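Last updated: February

4. Comparing two hand-held grippers on the table-setting task

Use this section when you want to compare two fingertip sets, for example the Brinelov flat fingers and the Trusex fingers, before you order parts for all stations. It assumes that both grippers are already assembled (section 2) and that the recorder is running (section 3). One full comparison takes 40 minutes if the table is prepared in advance.

4.1 Preparing the table

1. Put the placemat on the left half of the table, with its stripes going from front to back.

2. Put the plate on the placemat and the utensil caddy to the right of it. Do not move the caddy between the two fingertip sets. Even a small change of its place gives a different reach, and then the times cannot be compared.

3. Connect one gripper to the left port and one to the right port. Leave a loose loop in each cable. If the cable is tight, the operator will feel the pull in the wrist and will work more slowly.

4. Start the recording. The operator places the fork above the plate and the knife below it, then opens the gripper and brings it back to the table corner on its own side. 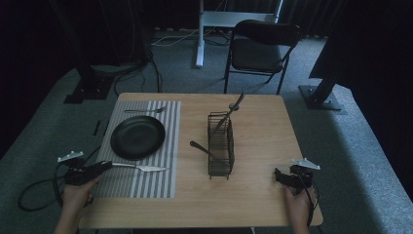

Figure 4-1. Knife held at the handle end by the left gripper; right gripper with empty jaws.

5. Repeat the task 60 times with each fingertip set. Write in the log sheet every slip, every second try, and every time the utensil turns in the jaws.

Note: Take the knife always at the end of the handle. A grip near the middle is easier, but it hides the differences between the fingertips, and it is exactly these differences that we want to see.

Note: A dark plate with a shiny surface can give a bright reflection in the head camera. If this disturbs the tracking, turn the lamp a little to the side. Do not lower the exposure, because the black grippers will then be lost against a dark background.

CAUTION: Keep the fingers of your free hand away from the jaws while you are closing them. The Stankevičius spring is stronger than the older one and closes fast when the trigger is released.

4.2 Checking the fingertips

Do this check before the first run and again when you change the set. Both fingertips should be in the gripper camera's view, with nothing between them.

1. Hold the gripper over bare wood, not over the placemat. The stripes make it difficult to judge whether the inner faces are straight.

2. Open the jaws and look at the live picture. One fingertip should be on the left and one on the right, with the flat inner faces turned toward each other. Part of the right one may lie outside the picture. This is acceptable as long as its inner face can be seen completely.

3. Look at the screws. If a screw end comes out at the bottom tip, note it in the log – it can scratch the table or catch on the cloth. Ask Eftychia Raptis for a shorter screw before you begin the 60 repetitions.

4. Check that the brass insert in the mounting arm sits firmly. Do not tighten it with a power tool.

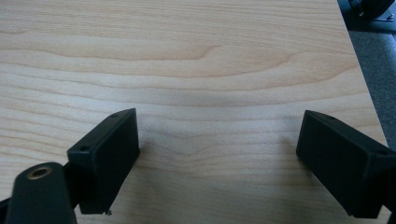

4.3 Reading the results

Open the log in Pletden and compare the two sets by slips first and by time second. A difference of fewer than 5 slips between sets should be treated as equal. In this case, keep the set which is already mounted.

Replace the fingertips after 2,000 closings, also when they still look good. For questions about the log sheet, please write to Marina Papadakis – she keeps the master copy.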